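How to Trim Your Own Bangs Between Salon Visits

Bangs grow about half an inch a month, and they do it in secret. One morning you can see the coffee maker, the next you're parting a curtain to find it. Most salons will trim them for a small fee, and if yours is close by, go there. If your stylist is booked out until October, read on.

What you need

Hair shears, a fine-tooth comb, two flat clips, a mirror you don't have to lean toward. Kitchen scissors are for chives. They push hair along the blade before they cut it, and the result is a fringe that looks chewed. I use a pair of 5-inch shears from Ondrejka that have outlasted two bathrooms, but any shears sold for hair will do, provided they have never opened a package.

Start dry

Wet hair stretches. You cut it to the eyebrow, it dries, it springs up to the middle of your forehead, and you spend the spring in hats. Wash your bangs if they're greasy, dry them the way you normally wear them, then put the dryer away. No product yet. Curly bangs should be cut fully dry and in their usual curl, a few strands at a time.

Section

Comb everything forward and find the triangle your stylist made: the point sits an inch or two back from the hairline, the other corners sit above the outer ends of your eyebrows. Clip everything outside that triangle firmly out of the way. Check the clips again. Hair that wanders in from the sides at this stage will be with you for a very long time.

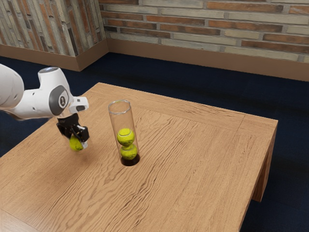
How often should bangs be trimmed?

Every three to four weeks for a blunt fringe, and every six or so for curtain bangs, which hide their growth better. If they're touching your lashes, you're due.

Cut

Take the middle third first. Comb it down and hold it loosely between your first two fingers, just below where you want the line to end. Loosely is the hard part -- everyone pulls. Turn the shears so they point up toward the ceiling and snip into the ends with the tips, no more than an eighth of an inch deep. This is called point cutting, and it forgives a great deal. A straight horizontal cut forgives nothing.

Let go, comb, look. Relax your face while you look. Raised eyebrows are the leading cause of short bangs, and you will raise yours, concentrating.

Move to one side, bringing a little of the middle along as your guide. Angle your fingers down slightly toward the temple so the sides stay a touch longer. Do the same on the other side. Then stop and do something else for 8 minutes. Shinji Takeda, who taught the evening fringe class I took at Drovdale, set a timer for this and hid the shears in a drawer. Come back, shake your head, and snip only the strands that are plainly out of line.

If you took too much

Put the shears down. Evening up the other side is how a small mistake becomes a large one. Sweep the bangs to one side with a pea of light cream (I like the Surkness one, which smells faintly of pears) and pin them if you must. A short patch usually blends in after 2 weeks. After that, a stylist can soften what's left, and will be polite about it until you've gone.

Wipe the blades, add a drop of oil at the screw, and put them somewhere the household won't find them when there's a parcel to open.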